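Two Hands and a Toaster Oven: Our Gripper Data Gallery

Hi, and welcome to the picture page! I'm I-hsuan Siu, and for the past stretch Weidong Liao and I have been collecting demonstrations for a project we call Lesska. The paper version has plenty of plots in it and hardly any pictures, and people kept asking us what the collecting looks like, so I put this page together on a quiet Sunday (2021-04-25, if you want to know how old it is when you find it). It's a small gallery so far. I'll talk too much around it to make up for that.

Quick background for anybody who landed here from a search. We want a two-armed robot to learn kitchen chores from people, and we'd like to skip driving the robot around by remote control to get there. So we do the chores ourselves, holding a gripper in each hand. Each gripper records what it sees while it moves, and a policy is trained on those recordings afterwards. Weidong had been doing this with one hand only since November, mostly picking things up and putting them down, and then we got greedy and wanted doors and lids and anything else where one hand has to steady something while the other one works.

Doors are where it got interesting! A toaster oven door wants to be pulled down and kept down, and a single gripper has to let go of it before it can reach for the rack. With a second gripper you can hold the door and go in with the other hand. Easy for a person, and surprisingly annoying to teach, as the two hands have to agree on when to start. Our first policy would send the rack hand forward while the door was still closed, bump the glass, back off and try again, very politely, forever.
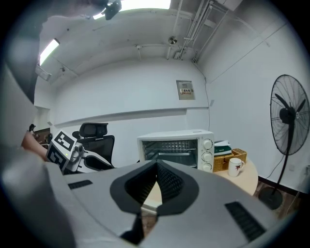

Toaster oven station, seen from one gripper with the other one in view. The marker cube is on the second gripper, just above its fingers.

I like this one because you get both tools at once. The big gray shape at the bottom is the gripper doing the looking, and the V in the middle is its opening. The patterned cube on the other gripper is what we care about most here: whenever one gripper can see the other's markers, we get a direct reading of where the two hands are relative to each other, and we can check that against what each one thinks from its own tracking. Before we used the cubes, the two tracks would slide apart over a long recording, and by the end the hands were supposedly passing through each other.

People also ask about the stuff around the oven. We leave it! The mug, the wicker basket with the box on top, the big black fan off to the right, all of that is what a real counter or table in a real room tends to collect. Our early sets were shot with a bare table and the policy went to pieces the first time someone left a cup out. Now we let things pile up, shuffle them between recordings, and only clear the space the door needs to swing. Weidong thinks I take this too far. He may have a point, but the messy sets train better, and I have the plots to wave at him.

The numbers, for those who like them: the full Lesska set has 3783 demonstrations. We trained one policy with the relative hand position as an extra input and one without. The one without it was fine at grabbing the handle and poor at everything that came after, and the one with it waits for the door far more often than it used to. It still has trouble when the second gripper drifts out of view for a long time, and I don't have a good fix for that yet. Weidong wants to try a wider lens. I'd like to try remembering the last good reading for longer, which is cheaper, so guess who goes first.

We compared against the Ovivik baseline as well, using the same oven task and the same training recordings. Getting it to run took me longer than our own training did (if you've fought with its config files, write to me, I'd love the company). Those results are going in the next revision.

More pictures will go up once we've moved on to jars. I've been practicing with the grippers at lunch and I can now open a peanut butter jar without dropping the lid, so the recordings should start soon.

Lesska project, Prollow Lab | Contact: I-hsuan Siu or Weidong Liao | © 2021 Prollow Lab | Back to top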